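How Does a Robot Know What to Grab?

Software for kids, part 2. By Lyle Kapoor
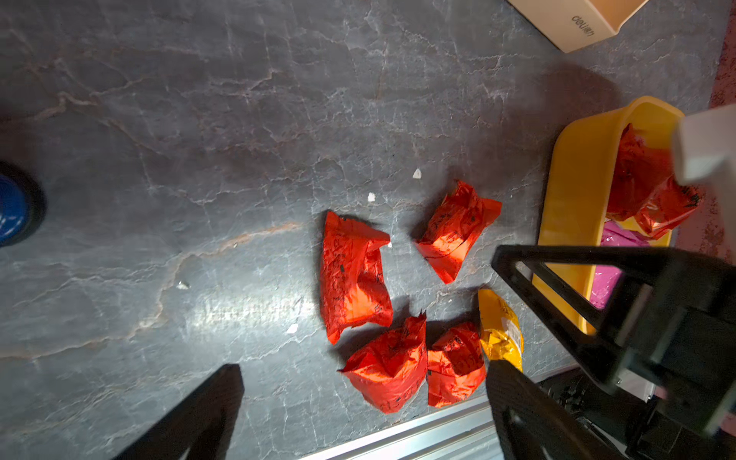
Armelle Gautier wrote in to ask why the robot doesn't just look at the floor and see the packets, the way she does, since she has eyes and it has a camera and surely a camera is better. Good question. Big question. Let's go.

A camera doesn't see packets. It sees dots. Loads of tiny dots, each one with a number for how red, how green, how blue. That's all the robot gets. A giant page of numbers, then another giant page, then another, super fast.

So somebody has to write software to turn numbers into "packet!" That job is called perception. Say it out loud, per-SEP-shun. Fancy word for figuring out what you're looking at.

Step one. Find the thing

Red packets on a dark gray floor. Easy, right? Look for red dots, done.

Nope. The floor has pale lines like veins, and a few rusty orange ones. Orange is pretty close to red if you are only a number. There's a shiny patch of light too, and shiny patches wash the color out. And one packet is yellow, so "look for red" misses it completly.

Our first program at Bambridge only looked for color. It tried to pick up a stripe in the floor. Again and again. Very determined.

So now we teach it with pictures instead. We used 1000 pictures, and people drew an outline around every packet in every one. (Hugo Deschamps did a lot of them. Thank you Hugo.) The program guesses, checks the outline, changes itself a little bit, guesses again. After lots of guessing it gets good. This is called training.

Step two. What ISN'T the thing

Little scraps of white paper on the floor. Do we want those? Not for this job. The program has to leave them alone. It gives every guess a score, sort of like saying "I'm pretty sure" or "ehh, maybe." Low score, skip it.

Set the cutoff too low and the robot goes chasing paper. Too high, it ignores real packets. Svitlana Chornovol spent most of October moving that one number up and down.

Step three. Where do I put my fingers?

Two black fingers on this gripper. They need a good place to pinch.

A box is easy, it has flat sides. A crumpled packet is all folds and corners and no two are the same. When packets sit close together it's harder, the fingers need room to go down between them. So the software tries out lots of pinches in its head. Well, it doesn't have a head. In its memory. Would I bump the packet next door? Would I bump the tub? It throws out the bad ones and keeps the best.

Step four. Plan the trip

Now the arm has to get from here to there. A path planner draws the route. Down to the packet, close, up, over the rim of the yellow tub, open. UP comes before OVER. Leave out the up and you hit the rim. Ask me how I know.

Our planner is named Grinarier and it checks 13 places along the path for bumps before the arm is allowed to move at all.

Step five. Keep checking

Moving the arm is called control. Many times a second the software asks, where am I? where should I be? and fixes the difference. You do this when you pour juice. You watch the glass and tip the bottle a bit less, a bit less, stop.

Try it at home

Crumple up some paper, drop it on the floor. Close your eyes. A friend tells you how to move your hand, using only left, right, forward, back, up, down, open and close. No "over there"! No "almost!" Your friend is the software, you're the arm. Then swap.

Write down which instructions went wrong. Thats debugging, and it's most of what we do all day.

Next part is about what the robot does when it drops something.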